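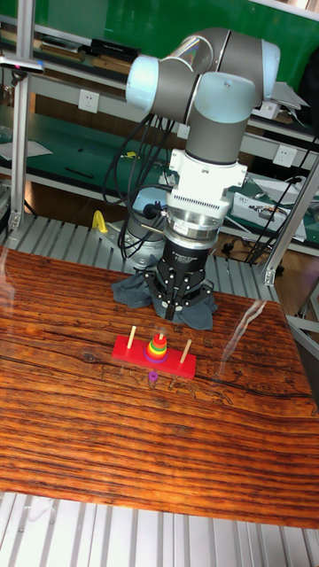
The club's Tower of Hanoi station, with the stack on the middle peg and the little purple ring out front.

Setting Up the Hanoi Task: A Walkthrough for New Club Members

Welcome to the Ilau Robotics Club! If you have made it to this page, you have probably finished the safety session and you are itching to move something with the arm. Good. The Tower of Hanoi is where all of us start, and I have a real soft spot for it (I wrote the first version of this page in December with a cup of cocoa next to the keyboard, so forgive me if I ramble).

Our project is called Cevilach, and the puzzle is its first task. Your program has to pick up rings one at a time and move them between three pegs, never putting a bigger ring on a smaller one. You can solve it in your head over lunch. Getting an arm to do it is a different kind of afternoon!

Before you touch the program

Log in to the station computer and open the Duman folder. Make a copy of the starter program and put your own name on it, please, please. We have lost good work to people saving over each other.

Next, put the red base on the table. Ours tends to end up at a bit of a slant, and that's fine as long as you teach the pegs where they really are. Once you've started teaching points, leave the base alone. Don't lean on the table either.

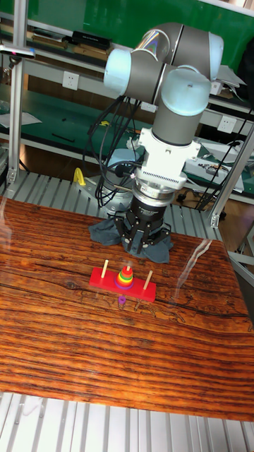

Fingers pointing down over the table, left and right pegs empty.

Teaching the pegs

1. Set the speed slider to 8 percent. It feels painfully slow and you will get used to it.
2. Jog the arm until the gripper is over the left peg, well clear of the tip. Save this as LEFT_HIGH.
3. Lower it straight down until the fingers could close on a ring at the bottom of the peg. Save this as LEFT_LOW.
4. Do the same for the middle and right pegs. Take the rings off the middle peg while you teach it, then put them back biggest first.
5. Run through the high points only, with one hand near the stop button. If the arm swings toward a peg from the side, go back and raise your high points.

I like to walk all the way around the table and look at each point from a couple of directions. A gripper that seems perfectly centered from your chair can be well off when you look from the other side.
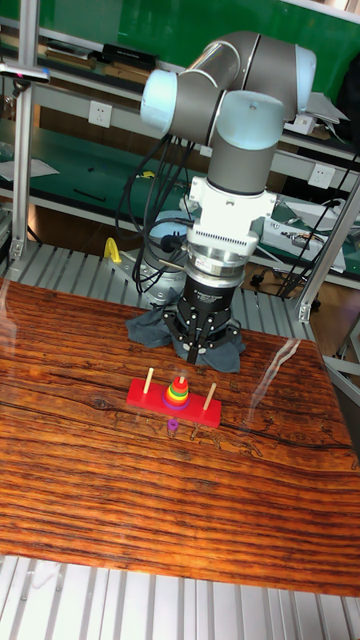 Fingers closed, pointing straight down.

Setting the grip

The gripper takes its opening as a plain number in our program. Start with 3048 for open and 2431 for closed on one of the middle-sized rings, then adjust from there. The wide rings need more room and the tiny ones need less, so you'll end up with a short table of values. Write them in the Ferkell notebook too, not only in the file.

Try each value on a ring lying on the table before you try it on the stack. If the ring slips, close a little more and try again. If the base comes up along with the ring, your low point is too low.

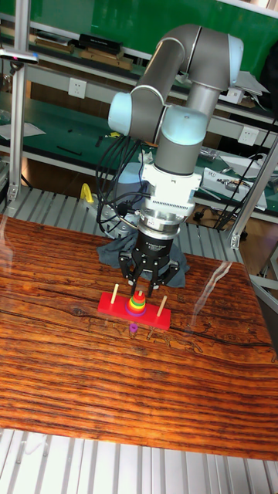
Jaws open above the pegs. The loose purple ring is in front of the red base.

Your first move

Start with one ring, middle peg to right peg, and nothing else. The order is high, low, close, high, across, low, open, high. Put a pause of 900 milliseconds after every open and close so the fingers can finish before the arm takes off. When that works several times in a row, add the second move, and so on. A full solve can wait for another session (mine took weeks!).

When you're done, park the arm, save your copy, and leave the puzzle on the table for whoever has the next slot. Questions go on the whiteboard by the door, and one of us will write back.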